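Buzzing low string on a Luvodard Student guitar

I bought a used Luvodard Student acoustic in November. The low E buzzes on the first few frets, and it's worse in the evening when the heat has been running. The strings are Plola lights and look old. I'd like to sort it out before I pay Xiong Music for a setup.

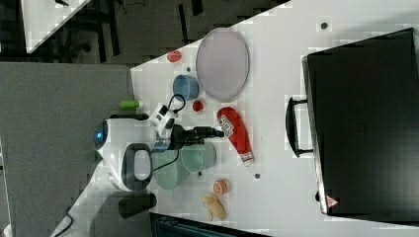 Should I change the strings before I touch the truss rod?

Change the strings first. Worn strings can buzz on their own, and you can't judge the neck properly until a fresh set is on and tuned to pitch.

Once they're on, leave the guitar overnight and tune again. Hold the low E down at the first fret and at the fret where the neck meets the body, then look at the gap in the middle. No gap at all means the neck is too straight or bent back.
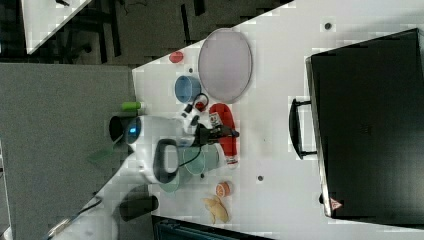 Dry air is the other likely cause. In a heated room the top sinks a little and the strings come down with it. Keep the guitar in a case with a humidifier when you aren't playing. Any hard-shell case that fits will do — the big black one on the white table is the general type, with a stiff shell and a carrying handle. A gig bag won't hold moisture nearly as well.

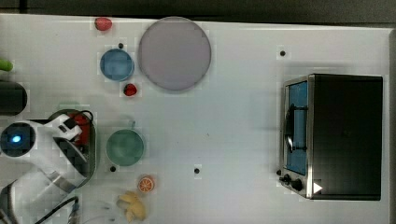

If the gap is still missing after a week of that, loosen the truss rod an eighth of a turn, retune and check again. Stop if the nut feels stuck.

Second answer

Could just be the nut slot. Mine was cut too deep and I wasted a month on humidifiers. If only the open string buzzes it's the nut, but you said it's fretted notes, so maybe not.
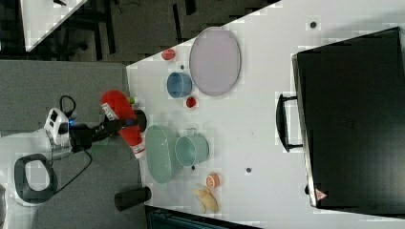

I'd check the tuner screws too, a loose one can rattle and sound like fret buzz. Go over them with a small screwdriver, and snug is enough. When you put the guitar away, set the case down flat with the lid facing up, same as the black case next to the dishes, so it can't tip over. Mine fell against a radiator and that was the end of the headstock.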